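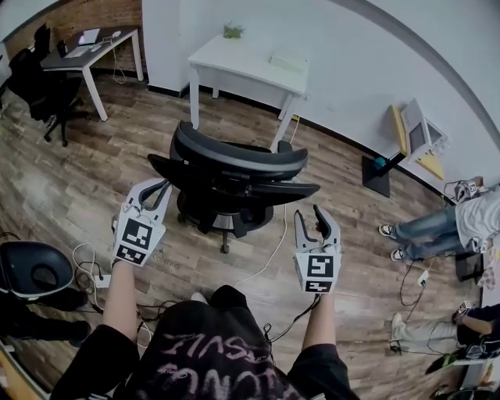

Ruaridh Moffat
2026-06-03

Second week of teaching by hand. A few people asked what I do all day now, so a short thread. It will be a bit dry.

1/ The old way, which we used until January, was remote control. You sat at a desk, moved a pair of leader arms, and the robot's arms copied you. Everything you did was recorded, joint by joint, and that recording was the lesson.

2/ It worked, but it was slow. Picking up a cup took me four times as long through the arms as it would with my own fingers. You can't feel anything either. I crushed a lot of paper cups before I learned to watch for the dent.

3/ Now we use hand-held grippers. You hold one in each hand and do the job yourself, wherever the job happens to be. The robot isn't there at all. It gets the recordings later.

4/ The square black-and-white markers on the front of the grippers are for tracking. If the marker can't be seen for a stretch, that stretch of the recording is usually no good to us. So you learn to keep your wrists turned a certain way, which feels odd for a day or so and then doesn't.

5/ The job this week is office chairs. Push one in under a desk, pull it out, turn it to face a given way, move it clear of a doorway. Wernimdale want a robot that can put a meeting room straight in the evening, and chairs are most of what's wrong with a meeting room.

6/ I thought chairs would be easy. They're worse than cups. A cup stays where you put it. A chair on casters swings round while you're pushing it, and the seat turns separately from the base, so you can push in a straight line and end up with the thing facing the wall.

7/ With your own hands you correct for that without thinking. With grippers you have to decide where to take hold. Armrests are good for turning. The top of the back is better for pulling, but you can lose your grip if you pull too fast.

8/ We aim for 40 good runs of each task before moving on to the next. A run is one go, start to finish, no talking to anyone halfway through. Most of mine are under a minute.

9/ Cables are the main nuisance. There are always some on the floor in a room like ours, and a caster will stop dead on a thin one. I used to clear the floor before every run. Ozoliņš, who looks after the training side, asked me to stop doing that and leave a few about, within reason. Real offices have cables on the floor and the robot will have to cope.

10/ Same with the failures. If I miss the armrest and go back for it, that stays in. A run where I miss and recover is worth more to the model than another perfect one. A run where I give up goes in the bin.

11/ Someone asked if it's tiring. Yes, in the forearms. The grippers aren't heavy but you hold them out in front of you the whole time. I do 2 hours and then swap to sorting recordings. I tried doing a full morning once and my runs after eleven were poor - short, jerky, lots of drops.

12/ Sorting is the part I'd warn people about. You watch every run back and mark where it starts and where it ends. Yesterday I did 42 of them and by the end I couldn't have told you what a chair was for.

13/ We do still use remote control for some things. Anything where the robot's own reach matters, for one. A person with two grippers can lean over a table or take a step back, and the robot we're training can't lean at all. Alletti, on the next bench from me, still does all the drawer tasks through the arms and says she prefers it. She's much better at it than I was.

14/ The first model trained on chair runs went on the robot last week. It managed to push a chair in under a desk some 2 times in three. It was poor at turning. It kept taking hold of the armrest nicely and then pulling towards itself, and I'm fairly sure I know where it got that from.

15/ I went back through my early runs and I do the same thing. A small tug before the turn, every time. I'd never noticed. So this week I'm doing the turns again without the tug, and two other people are doing them too so it isn't only my habits going in.

16/ Questions I've had more than once. No, you don't need to be able to code. I came from Prutex, where I packed shelving kits, and that has been more use to me than anything else. Patience helps. Being able to do a dull thing the same way many times helps, and then being able to do it a bit differently when asked.

17/ Left-handed people are fine, and in fact we're short of them. Long sleeves are fine if they stay clear of the markers.

18/ And yes, I do notice chairs now. I was in a café at the weekend moving one out of someone's way and caught myself checking my wrists.

19/ Next up is bins. Lifting one out from under a desk, putting it back. I'll post again when I've done a few days of it.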